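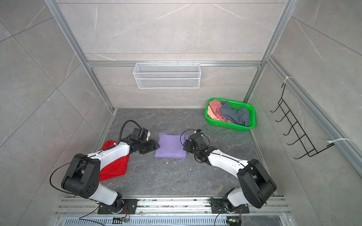 Abena Amoah
Lecturer, Mobile and Console Software

Week 6 handout: Companion apps and second screens

Read this before Wednesday. The seminar will assume you know the terms in section 1 and have looked at the Loklow material in section 4.

1. Terms

A companion app is a program on a phone or tablet that works alongside a main product running somewhere else. The main product can be a console, a PC game, a TV service or a piece of hardware. In this course we mostly deal with games.

Second screen means the phone is used at the same time as the main screen. A map on your phone while you play on the TV is second screen use. Checking your friends list on the bus is companion use but not second screen use. Students mix these up every year in the exam.

Host is the device running the main product. Client is the phone. Some textbooks swap these around, so check how the author defines them before you quote anything.

Pairing is the step where host and client agree that they belong to the same account or the same room.

2. What companion apps do

Most of them cover some part of this list:

Messages and friends lists
Store browsing and remote purchase
Starting a download on the host while away from home
Text entry, with the phone acting as a keyboard
Extra game content such as maps, inventories and trading
Account security, usually sign-in codes

The first two are by far the most common at launch. They reuse web services the company already runs, so the work is mainly in the interface. Text entry needs a live link to the host and tends to come later. Extra game content depends on each game studio adding support, and many don't.

3. Pairing methods

Code on screen. The host shows a short code and the user types it into the phone. Easy to build, slow for the user. Codes should expire.

Same account. Both devices are signed in and the server links them. Fast, but it fails when several people share one console account. Families do this a lot.

Local discovery. The phone looks for the host on the home network. Works well when both are on the same Wi-Fi. Guest networks and some routers block it, and the user usually gets no useful error message.

Many products use same account first and fall back to a code. In your project you need to support two methods and explain what happens when the first one fails.

4. Case: Loklow

Loklow is a co-op farming game from Monarik, a small studio. Its companion app let players manage storage and trade crops from a phone. Gemma Sedgwick worked on the app and has let us use her release notes and support log. Both are in the course folder.

The support log has 1719 tickets from the first month. Of these, 566 are about pairing. Another 95 are about trades that went through twice. The rest are a mix, with a lot of duplicates.

The pairing tickets are worth reading in order. The app launched with local discovery only. Users in dorms and shared housing could not connect, and the app showed them a spinning icon with no time limit. Version 1.1 added a code on screen. Version 1.2 added a message after 20 seconds telling the user to try the code.

The double trades had a different cause. When the phone lost its connection it sent the request again, and the server treated it as a new trade. The fix was to give each request its own ID and have the server ignore repeats. We covered this in week 4 under retries - go back to those notes if it isn't clear.

5. Notifications

Phone users turn off notifications quickly, and once they are off they usually stay off. Keep account alerts and marketing in separate channels so that a user can drop one and keep the other. Ask for permission at the point where it makes sense, for example when the user starts a download, and not on first launch.

Ankrah, the sample app we use in labs, asks on first launch. Part of lab 6 is to change this.

6. Lab 6

Pull the latest Ankrah code. The version from lab 5 will not build with the new server.
Move the notification request to the download screen.
Add a code on screen fallback to the pairing flow.
Write a test for the case where the code has expired.

The test server listens on port 1627. If you get a refused connection, check that you are not on the guest network.

Submit through Stumero as usual. One zip file per pair, both names in the readme.

7. Questions for the seminar

Which Loklow tickets could have been found by testing before release?
Should a companion app be able to spend money with no second check on the host?
What should the phone show when the host is switched off?

Reading for next week: chapter 9, up to the part on cloud saves. Skip the box on older handhelds.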